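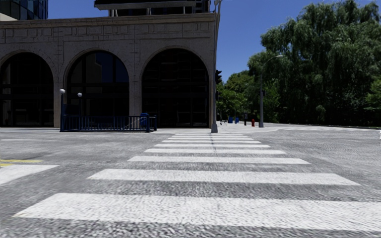 Simulierte Kreuzung, begrenzte Aussagekraft: Onitz legt Ergebnisse zur Navigation von Gehwegrobotern vor

Onitz, im November. Die Arbeitsgruppe Faltwood hat ihr Verfahren Ploler an 2.760 simulierten Straßenquerungen geprüft. Ploler schätzt allein aus Kamerabildern, wo ein Zebrastreifen endet und der Gehweg beginnt. In der Simulation fiel die Zahl der abgebrochenen Querungen gegenüber dem Vergleichsverfahren von 1.141 auf 101.

Die Gruppe warnt selbst davor, diese Zahlen zu hoch zu hängen. Gerechnet wurde bei klarem Himmel und mit sauber gezeichneten Markierungen. Abgefahrene Farbe, Schnee oder Baustellen kamen nicht vor. Ob das Verfahren auf echtem Asphalt ähnlich abschneidet, ist offen – frühere Arbeiten auf diesem Gebiet haben den Sprung oft nicht geschafft.

Der Projektpartner Değirmenci stellt für den nächsten Schritt einen Lieferroboter bereit. Geplant sind 30 begleitete Querungen auf einem abgesperrten Gelände. Einen Termin für Versuche im Straßenverkehr gibt es nicht. Bericht und Auswertung, auch die der Fehlschläge, sind bei der Pressestelle in Onitz erhältlich.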